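Wiki > Tooling > Checklists > Two-handed capture, pre-session

Pre-session software check, hand-held grippers – with comments
Filled in by Tài Phí, 17/09/2023, Akville bench
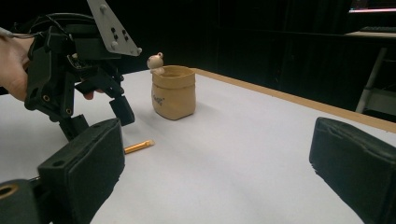
Same list as last time plus the two sync items Grolham asked for. OK means I saw it pass with my own eyes. Comments go under the item, not in chat please.

1. Recorder build matches the pinned one
OK. Build 376 on both. Left side had auto-updated again, rolled back. Turn the updater OFF before you check the number.

2. Clocks in sync, left and right
OK on second try. First try right side was 71 ms behind. Restarted the time service, waited, fine. Limit stays at 5 ms.

3. Frame rate holds for two minutes
OK. 60 on both, no drops in the log. Do it with the preview window closed, preview eats frames on the left machine.

4. Finger width reads zero when closed
FIX. Right reads zero. Left reads 3 mm fully closed. Foam wears and the zero moves with it. Re-ran the width calibration, now under 1 mm. Not going to chase the rest, planner tolerance is bigger than that.

5. Finger width reads full when open
OK both. Check after item 4, not before, the calibration resets it.

6. Cables clear of the wrist through the full motion
OK. Swing it a few times, watch for the "device lost" line in the console. None today.

7. Plate and bracket screws snug
OK. By hand only. If a screw is loose, redo the camera offset (item 8) even if it looks the same.

8. Camera to finger offset
OK. Ran the board test, error under a pixel. File saved under todays folder.

9. Tracking starts and stays up
NOT OK at first. Plain white table and black curtains, there is hardly anything for the tracker to hold on to when you look straight down. Lost pose twice in the first run. Started with the view tipped up toward the desks, walked it down slowly, then it held. Long term we need markers along the table edge. Ticket is open with Nghiêm.

10. Exposure locked
OK. Must be locked on the table, not on the curtain. Auto exposure sees all that black and blows out the white, then the segmenter merges small pale stuff into the background.

11. Object labels loaded for the task
FIX. List had "bag" but no "figurine" so the bear came up as part of the bag. Added. Also "pencil" and "pen" were both active and the label flipped between them, merged into one class. Reload the list after editing or nothing changes.

12. Stop key works from both sides
OK. Pressed during a dummy run, recording closed clean, file opens.

13. Replay in the simulator before anything goes to the arm
OK. Rodari planner took the short clip with no joint limit warnings. Speed cap ON. Do not take the cap off for the first real replay, I dont care how good the sim looks.

14. Disk space
OK. Room for more than 3,902 clips at current settings.

15. Floor and bench
OK. Cables off the walkway, nobody's coffee on the desk.

Result: go, with 9 on watch. Redo items 2 and 4 after lunch or after any restart.

Comments (4)

mkr_bench
For item 4 can we log the offset each time? would tell us when to swap the foam.

Tài Phí
Yes. Added a column, fill it in from now on.

dlo
Item 9, same here. Taping a strip of printed tags along the far edge fixed it for me – matte paper, the glossy ones glare.

planning-side
Item 13, cap value should be in the config and not typed by hand. Someone had a typo in there in February.

Recent pages
Width calibration, short version
Which label list goes with which task
Replay speed cap: where it lives
Tracker loses pose, things to try
Rolling back the recorder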